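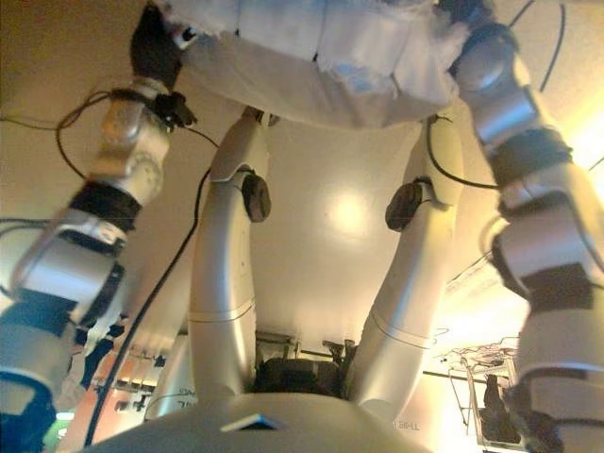
lintbucket: Pulling a cloth tight by two corners before you fold it takes out the wrinkles you can see from across the room and none of the ones you can feel. I've been told otherwise my whole life and I still don't buy it.

gray_heron
Posts: 978
Then you're doing it on dry cloth. It has to be damp. Take it out a few minutes early, grab two corners, pull, turn it, pull the other way, lay it flat. My napkins come out looking ironed.

lintbucket
Looking ironed to who? I tried the damp method all through December when we had people staying. I got napkins with two nice smooth corners where I'd held them and a belly in the middle that looked slept on. Then I ironed them anyway.

maplesyrup22
ok but can we get back to the first question, which was whether a white cloth is worth keeping once the edge starts to go. Creases wash out. Fraying doesn't. The lower edge on that one looks frayed to me, maybe a little torn. I'd like to know what people do at that point, I have a drawer full of them.

two_left_socks
Rag bag. Next question.

gray_heron
That's wasteful. A frayed edge is a ten minute fix. Trim the threads, fold it over twice, straight stitch. I have cloths I've hemmed three times. They get a bit smaller each time and nobody in my house has complained.

two_left_socks
Ten minutes if the machine is already out and threaded with the right color. Mine lives on the top shelf of the hall closet behind the vacuum. By the time I've got it down, found the foot pedal and cleared the table, I've spent an evening on something that wipes up coffee.

barnswallow
I have the Presby ones, the plain white pack of 8 from Haugland. They started fraying on one side inside a year. The other three sides were fine. I think they're cut from a long strip and only the cut side gets the cheap stitching. So before anybody tells me it's how I pull them or how I wash them, look at which side goes first.

lintbucket
Same pack here and same side. I paid $13 for that and the label says "reinforced edge." Reinforced with what, I'd love to know.

gray_heron
I have Presby too and mine are fine.

lintbucket
How old?

gray_heron
Four months.

lintbucket
OK well come back in a year.

maplesyrup22
Has anyone tried the fray liquid? Loston, in the little bottle. My sister-in-law swears by it for ribbon. The back of the bottle says it holds up in the wash.

pegboard
Tried it. It's fine on ribbon, I'll give it that. On a cloth it dries stiff, so now you have a soft towel with a crunchy border. I don't want that on a glass or on my face. And it held up in the wash about as well as you'd expect something from a tiny bottle to hold up. I did two edges with it and left two alone, and after a couple of months I had to think hard to remember which were which.

barnswallow
Pinking shears. Cheap, no machine, no glue.

two_left_socks
Pinking shears slow it down. They don't stop it. Loose weave laughs at pinking shears. If the cloth is thin enough that you can see your fingers through it, zigzag edges just give it more places to start.

barnswallow
I never said stop. Slow is all I'm asking of a dish towel.

quiltless
Sorry to butt in, mostly I read here. Are we talking about dish towels or cut up sheets? It makes a difference. I cut mine out of an old 300 thread count flat sheet and they fray much less than the towels from the store, and I never hemmed a single one. Tore them, too, didn't even use scissors.

maplesyrup22
I don't know what the white one is, could be either. Mine are both. Half the drawer is towels and half is sheet.

pegboard
Torn beats cut, that part is true. The tear follows the thread so you lose a few strings in the first wash and then it mostly behaves. If you cut crooked you've got short threads working loose all the way down. But I'd question whether sheet makes a good cloth in the first place. It pushes water around. Tight weave is nice to sleep on and useless on a counter.

quiltless
It's great on windows and on glasses. I wouldn't mop up a spill with it, no.

gray_heron
Can I say again that if you pull them square while they're damp they fray less? The edge dries straight and doesn't curl under and rub.

lintbucket
See, this is what I mean. First it was instead of ironing, now it fixes fraying too. What's it going to do next page, take out the gravy? Pulling on a weak edge is pulling on a weak edge. If a corner is going to let go, that's when it'll let go.

gray_heron
I'm saying pull, not yank. And you hold it in from the corner, an inch or so, with a good pinch of fabric.

two_left_socks
With you on the pinch, not on the rest of it. The laundromat in Mallville has a folding table and I watch people snap towels in there every week. It makes a good noise. Their piles look the same as mine and I don't snap anything.

barnswallow
Snapping is for lint. My grandmother did it on the back step for lint. I don't think she ever claimed more than that.

maplesyrup22
So far I have: hem it, toss it, glue it (don't), pink it, tear a sheet instead. I'm probably going to hem the thicker ones and put the thin ones under the sink. What about the ones with a hole near the edge but good in the middle?

pegboard
Cut it in half the long way, bring the two outside edges together and sew those, so the good part is now on the outside... no wait, that's for when the middle is worn and the edges are good. Yours is the other way around. Just cut the bad side off.

gray_heron
And hem it.

two_left_socks
Or don't and put it under the sink with the others.

quiltless
Does anyone fold the rags? Mine are in a coffee can, stuffed.

lintbucket
Stuffed. I'm not folding a rag. I'm barely folding the napkins.

gray_heron
I fold them. In thirds, then in half. They stack and you can see how many clean ones you have left.

lintbucket
Of course you do. All right, I've got a load of Presbys in right now. I'll take half out damp and pull them your way, let the rest dry to the end and fold them how I always do, and put them in separate piles. If I can't tell them apart by breakfast I'm going to be unbearable about it.

gray_heron
Pull both directions. People always forget the second direction.

lintbucket
Both directions, fine.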